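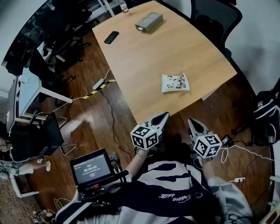 3.2 Recovery at home after short illness

Of the 34 adults over 65 who kept a diary, 26 were back to their usual routine within a fortnight of leaving hospital. Sleep was the most common complaint, followed by poor appetite. Diaries were collected each Tuesday by Minja and Coetzee, who also recorded any change in medicines. In all, the diaries held 1,320 entries.

Four people went back into hospital, three of them with chest infections. Their entries were shorter in the days before readmission, and two had stopped writing altogether.

Figure 3. Hand-held grippers at the table, each with a marker cube.

Those living alone wrote more about meals than about pain.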